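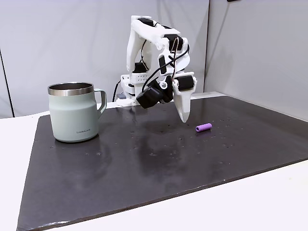 A reader who bought one of the same amps wrote to ask whether the hum on the second channel ever goes away, and whether it was worth paying someone to look at it. I said I would write up what I did with mine.

The amp is a Jamholm, a 50 watt combo with a single 12 inch speaker. I got it from a man in Totley for 87 pounds, with a torn cover and no footswitch. The first channel was fine. The second hummed as soon as the volume went past 3, with or without a guitar plugged in.

I changed the preamp valves first and it made no difference. Then I tried it in another room, on another socket, with the same result. In the end I took it to Ceswood, the repair shop I use for most things, and they found a bad earth joint behind the input board and a smoothing capacitor that was past its best. The bill was 28 pounds including the part, and I had it back in around a week. 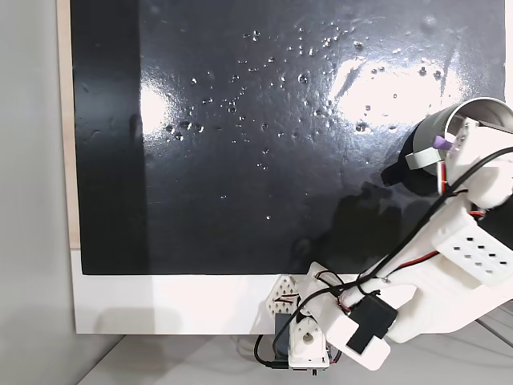
It still hums a little with the gain right up, but at rehearsal volume I can't hear it over the drums. The clean sound is better than I remembered, quite round with the neck pickup and not too harsh with the bridge. I leave the reverb low – it gets splashy past halfway.

I have used it for three practices now and one short set at the Wanyama, where it went through the house desk with a microphone in front. I still need a footswitch. The original was a two-button one with a stereo jack, so if anyone has a spare, please leave a comment.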